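Rule 22 of the Wekeck handbook said that an arm holding fabric must not be approached until the fingers had opened and stayed open for three seconds. The auditor from Zurkville had written it herself, two years before, and had never seen it applied.

She signed the Hadumholm visitor sheet, Apr 11, 2024, and stood where the technician told her to stand. The cloth was rust red. The arm came down, pinched it and lifted.
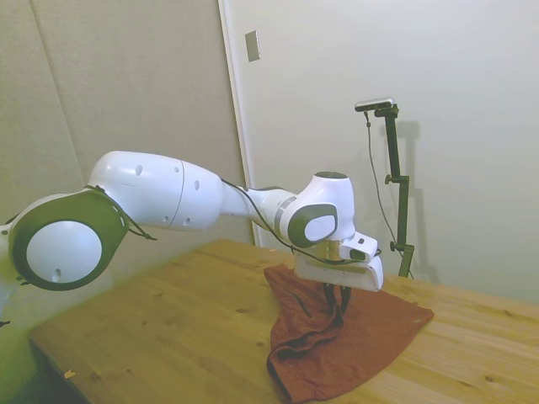 "It can stay like that for a while," the technician said.

"What do you do if it does?"

"We wait. Then we log it." He turned the book toward her. There were nearly 800 entries, most of them one word long: held.

She read two pages. Under Athumani's old rules an operator could reach in and pull the cloth free – the handbook had removed that clause without comment.

"Is the rule clear?" she asked.

"It's clear. It's slow."

She wrote down both words and asked for the next page.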